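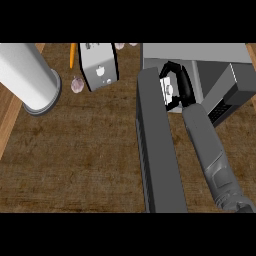 plork_side
Has anyone else's phone started dropping calls since the September update? Mine's a Drullen 10, two years old, never a problem until now. I was sat at the kitchen table last night with a roll of kitchen paper and a bottle of screen cleaner, convinced it was muck in the earpiece, and gave it a proper going over. Made no difference at all. Full signal, then silence halfway through a call to my mum!

Zsolt Fülöp
Which build are you on? Settings, About, last four digits. 1613 was the bad one for me, 1821 fixed it.

plork_side
1821, annoyingly. So much for that.

fernatbridge_fan
Don't use kitchen paper on the screen, it scratches the coating. Microfibre cloth only.

Zsolt Fülöp
Oh come on, it does not. I've used it for years and my screen's fine.

fernatbridge_fan
Hold it up to a window and then tell me it's fine :)

Etelka Somogyi
Back to the calls... turn off wifi calling and try again. Mine kept jumping between the router and the mast in Plorkside and cutting out each time (the Illés shop wanted to sell me a new SIM, which I didn't need).

Zsolt Fülöp
I'd reset the network settings first. Turning wifi calling off is just hiding the problem.

Etelka Somogyi
Maybe, but then you've got to type all your wifi passwords in again. Mine takes 2 taps.

plork_side
Wifi calling's off now, will ring my mum tonight and report back. She can talk for an hour so it'll be a decent test!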